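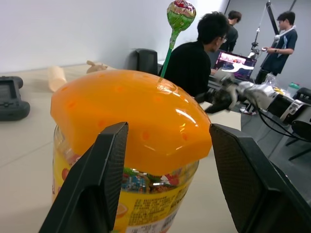
A candy jar is a lidded container in which sweets are sold, stored or set out for company, and it has long been a friendly fixture of shop counters, desks and kitchen shelves. Older jars were mostly glass, heavy and rather lovely, while many sold today are clear plastic, so that everyone can see what is left. Some carry a bit of fun in the lid - a rounded orange one, for instance, with a lollipop standing up from the top on its thin green stick, and the wrapped candies showing in red, green and blue through the side. Large counter jars may hold 200 pieces, though a household jar seldom needs so many.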